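Werkstattbuch Siebdruck, Januar, Mittwoch

Auftrag Flultgate, Plakat zweifarbig, Flieder und Orange. Karton von Pappas, 300 g, naturweiß, liegt seit gestern im Trockenregal zum Akklimatisieren. Zuschnitt kam sauber, nur der unterste Bogen hatte eine Stauchung an der Ecke, der geht zu den Einrichtebogen.

8:40 Sieb für das Flieder beschichtet, 100er Gewebe, innen einmal, außen zweimal. Das Gewebe ist für die feine Schrift unten eigentlich zu offen, wurde so bestellt, bleibt so. Die Schrift läuft nur im Orange mit, dafür nehme ich das feinere Sieb von der Vilen-Auflage. Muss vorher entschichtet werden, am Rand sitzt noch ein Geisterbild.

Belichtung Flieder: erste Probe zu kurz, beim Auswaschen ist die Kante am großen Kreis ausgefranst. Zweite Probe gut. Zeit steht auf dem Kreppband am Rahmen. Die Lampe braucht morgens offenbar länger, bis sie voll da ist. Künftig erst einschalten, dann beschichten.

Mischung Flieder, Nr. 441 im Farbbuch. Basis Cotov wasserbasiert, transparent, dazu Deckweiß, Violett, eine Messerspitze Schwarz. Nass sah das viel zu blau aus, nach dem Trocknen kippt es ins Graue. Zweite Mischung ohne Schwarz, besser. Aufstrich klebt im Buch, bitte den trockenen Streifen vergleichen und nicht den Topf.

Ein Topf reicht für die Auflage nicht, ich musste nachmischen. Nachmischung leicht wärmer, mit bloßem Auge am Fenster zu sehen, unter der Deckenlampe nicht. Beide Töpfe zusammengekippt und neu aufgerührt. Deckel datiert.

13:15 Andruck Flieder auf 11 Einrichtebogen. Absprung zu groß eingestellt, beim Abheben Schlieren links. Nach dem Absenken weg. Rakel neu eingespannt, die alte Kante hatte eine Kerbe. Passkreuze sitzen.

Orange noch nicht angemischt. Offen ist, ob es auf dem Flieder überdruckt oder ausgespart wird. Beim Überdrucken wird die Schnittfläche braun, das zeigt der Probestreifen vom Dezember. Aussparen heißt, der Passer muss über den ganzen Bogen halten, und der Karton hat sich nach dem ersten Gang etwas verzogen.

Flieder und Orange auf weißem Grund, zweimal:
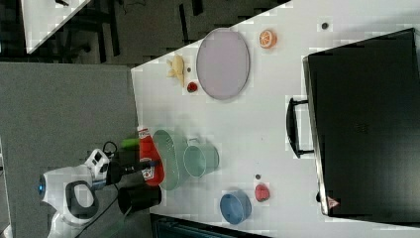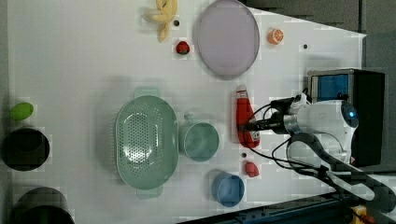
Mit Bleistift daneben, andere Handschrift: Aussparen ja, aber mit Überfüllung, einen halben Millimeter Orange ins Flieder ziehen. Den braunen Saum sieht man aus Leseabstand nicht, einen weißen Blitzer sieht man immer. Und den Karton nach dem ersten Gang über Nacht unter die Platte legen, sonst stimmt morgen kein Passkreuz mehr. Orange bitte erst mischen, wenn das Flieder ganz durchgetrocknet ist, und den Streifen direkt daneben ziehen.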